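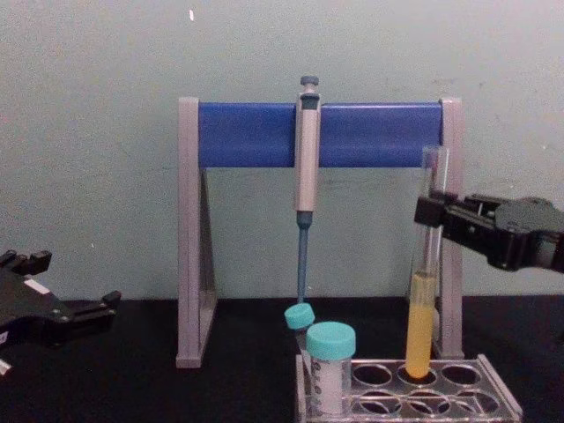 Bench 2 at the Kodholm open day, with a test tube in the right gripper and a pipette on its stand

The Kodholm open day is a yearly public demonstration of laboratory robots held at the Kodholm workshop in Tuvby. It takes place in April and is organized by Gollard, a small engineering firm that builds control software for two-armed bench robots. The event is known locally as "the arms day." Entry is free, but places at the benches are given out by time slot.

Background

Gollard moved into the Kodholm building when it outgrew two rented rooms above a print shop near the Tuvby rail station. The building had been a dairy laboratory and still had its drains, sinks and long north windows. Most of the old benches were kept in the front hall, while the rear hall was cleared for robot work.

The first open day was arranged by Leonidas Lazaridis, then head of testing at the firm. It was meant for the families of employees and for people living on the same street, who had been asking what went on inside. Two robot arms sorted colored blocks into trays for most of the afternoon. Lazaridis later wrote in the firm's newsletter that visitors lost interest in the blocks quickly and spent longer at a side table where an arm was being taught to pick up a glass tube.

Later programs were built on that side table. The blocks were dropped, and the benches were set up with ordinary laboratory goods: racks, capped tubes, pipettes and stands. The day grew from a single afternoon to a full program with a morning session for schools and an afternoon session for the general public.

Attendance

Visitors are admitted in groups, and the rear hall is limited to 200 people at one time. The most recent open day drew 818 visitors, counted at the front door. The firm had printed 2000 copies of the program leaflet, and the remaining copies were given to the Tuvby public library.

Benches

The demonstration benches have black tops and stand against plain pale walls. Each is worked by a pair of black grippers, one reaching in from either side. Visitors stand behind a rope on the long side of the bench. An operator sits at a desk to one side and can stop both arms at any moment.

Bench 1 is used for short talks and for handling bottles. Bench 2 is the tube and pipette bench. A third bench, called the Mavromatis bench after the engineer who designed its mount, is reserved for trial runs and is opened to the public only in the afternoon.

Tube handling

The main demonstration on Bench 2 uses a clear acrylic rack with two rows of round holes. A tall glass test tube is partly filled with an opaque yellow liquid, and the color makes it easy to follow from behind the rope. Tubes with turquoise screw caps stand at one end of the rack.

In the usual run, one gripper closes on the glass tube below its open top, lifts it clear of the rack, moves it to another hole and lets go. The other gripper stays low over the bench until it is called for. The run is done slowly the first time and then at normal working speed. If a tube meets the edge of a hole on the way down, the arm is meant to stop, rise a little and try again -- a step that the guides point out to school groups, as it is easy to miss.

Visitors may ask for the tube to be placed in a hole of their choice. The operator enters the position at the desk and the run is repeated.

Pipette stand

A second demonstration on the same bench deals with a manual pipette hung from the blue bar of an A-frame stand. The stand and the pipette are of the ordinary kind made for human hands, and neither is altered for the robot.

The pipette is harder for the arms than the tube. It has to be lifted off the bar without swinging, held with its plunger button free, and later hung back in place. The tip cone hangs close to the bench top, so the lift must go upward before it goes sideways. During the school session a guide first does the same task by hand, and pupils are asked to say which way the wrist turned.

The approach to the stand is shown partly through a camera at the wrist of the arm. Its view is often tilted, and the bar that looks level to a person at the rope may run steeply across the monitor. Guides use this to explain why the software works out the position of the stand again before each lift.

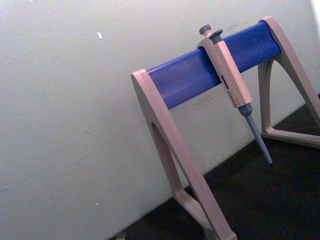 Program and access

The school session opens at 9:30 a.m. and the public session at 1 p.m. Each Bench 2 slot lasts 20 minutes, including time for questions. The Mavromatis bench has no fixed slots -- visitors are called over when a run is ready.

The workshop is a short walk from the Tuvby rail station. The rear hall is on the ground floor and has step-free access from the yard. Bags are left in the front hall, and food and drink are not allowed near the benches.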